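Granite or marble sealer - how often, and does it matter which one?
Kitchen & Bath > Countertops

Ivar Sandberg
Posted Friday

We moved into a house with brown marble counters in the kitchen. The previous owners left half a can of Prirden stone sealer under the sink and no instructions. The stone looks fine to me but there is a dull patch by the stove and a ring where somebody left a lemon or a glass of something. My questions are whether I should seal the whole thing now, whether the old can is still good, and whether sealing will take care of the ring. I'd like to do it before December when we have family staying. Total counter is 75 square feet including the island.

tarheel_tile

Do the water test first. Put a spoonful of water on the counter in three or four places and leave it 15 minutes. If it beads and the stone underneath is the same color when you wipe it up, the sealer that's there is still working and you can leave it alone. If it goes dark, it needs sealing. Test next to the sink and next to the stove, those wear out first.

The ring is a different problem. That is an etch, which means acid ate the polish. Sealer does nothing for it, before or after. For a light etch on polished marble you can use a marble polishing powder with a damp cloth and work it in small circles until the shine comes back. Try it in a corner first. If you can feel the ring with a fingernail, call somebody with the right pads. I paid 200 dollars for a guy to do a section of mine and it was worth it.

I would throw out the old can. An opened can thickens up and leaves a haze that is a pain to get off.

Darlene P.

I just use Celter spray once a week and never had a problem. Mine is granite though.

mossrock

Agree with most of what tarheel_tile said. A few things to add on the sealing itself, if your water test says you need it.

Clean with plain dish soap and water the night before and let it dry all the way.

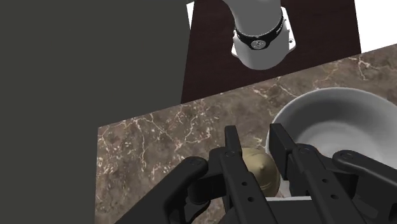 Then wipe the sealer on in sections you can reach without stretching, wait the time on the label, and buff off everything that hasn't soaked in. Don't let it dry on the surface - that's where streaks come from. Keep everything off it for a day. No vinegar or lemon cleaners after that, ever.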